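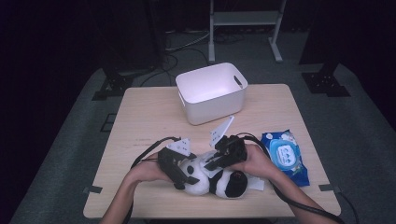 Figure 3. Panda plush toy and white plastic storage bin on a table.

3.2 Storage and tidying at home

Families in the Hellari group were asked where soft toys were kept overnight. Of the 22 households, 18 used an open bin or box in the living room, and the others kept them on the child's bed. Parents who used a bin reported shorter tidying times in the evening diary, although Kramer and Voß found no such link in their earlier survey. Bin size was not recorded. Answers from the October round were coded separately and are given in Table 4.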